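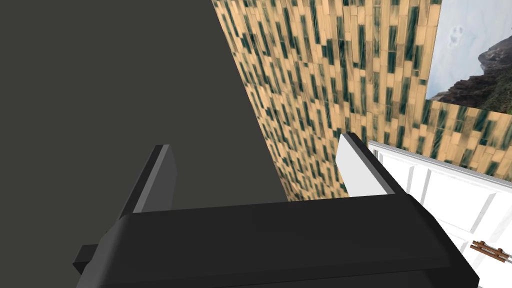

Home | Tickets | Knowledge Base | Status | Log in

Bikix client stops partway through nightly sync

Opened by: Amirul Lubis, Arkomano
Assigned to: Zulkifli Pelupessy
Date: 2024-06-07
Status: Resolved

Reported problem

The nightly job to the Latuheru share stops with "transfer incomplete". The source folder holds 3,788 files and the target ends up with 2,969. Restarting the client makes no difference. No change to our firewall since January.

Checks

Disk space on the target is fine. The service account can write to every subfolder – tested by hand. The client log shows no dropped connections. It does show the same line every time the job stops:

scan aborted: path length over limit
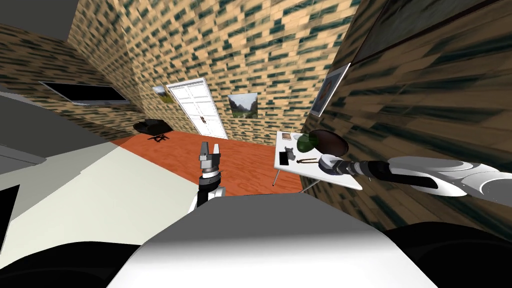

Cause

Two archive folders were moved one level deeper last month. Several paths under them are now too long for the client, which drops the rest of the queue on the first failure and does not skip the file. Sorting by name puts both folders late in the run, so most of the data still gets across.

Fix

1. Stop the sync service.
2. Map the archive folders as a separate job with a short root path.
3. Set "on error" to "skip and log" in both jobs.
4. Set batch size to 2,000 and start the service.
5. Run a full compare when both jobs have finished.

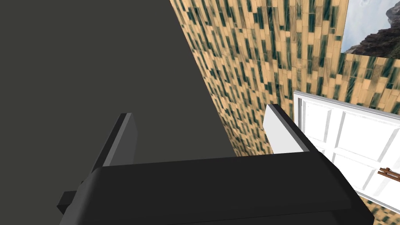 Gripper with its two fingers spread apart.

Result

Compare came back clean, file counts match on both sides. Amirul Lubis confirmed after the next scheduled run. Long path support is logged as a separate request.

Contact support | Copyright Womow | Back to top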